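Clullbridge Toy Library: we look for a toy sorter and packer (part-time)

Our toy library lends toys and games to families in Clullbridge and the villages near it. Since April many families bring us things their children have outgrown, and we now need one more person to help us sort them and pack them for lending.

The work is done at a dining table, in a normal home. You take the toys out, look at each one carefully, and decide if it is good enough to lend. Then you put the parts together in one box or bag, write the label and enter the toy in our list. The list has 1678 entries at the moment, so please be a person who likes order.

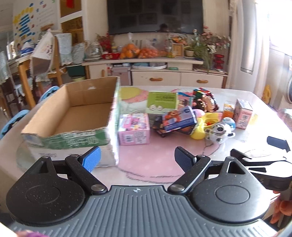 Clullbridge Toy Library, Sorting and Packing Team

On a usual day you will have many different kinds on the table together: toys still in their boxes, a picture-book package, a plush dog, a ball, a Rubik's cube, small figurines. Small figurines take the most time. Soft toys are always checked at the seams, and anything with a broken edge is put aside for Man-sik Ko, who does our repairs.

What we offer
Two mornings per week, from 9.30 to 12.30. The pay is 80 pounds per week, and bus fare is paid extra. Tea and fruit are there for everybody.

What we ask
You can read small print on packages and write clearly by hand.
You can sit or stand at a table for nearly three hours, with a break.
You are patient with puzzles that have pieces missing.
Experience with children is welcome but it is not required. Your English does not need to be perfect, mine is also not.

The first two weeks you will work together with Seo-ah Yoo, who will show you how we check and pack. After this you can choose your mornings with her.

To apply, please write a short letter to Kyung-hwa Heo, Clullbridge Toy Library, and tell us which mornings are possible for you. A CV is not necessary. Letters should reach us by 2021-06-21. We will invite everyone who is suitable for a short talk and a trial morning, which is also paid.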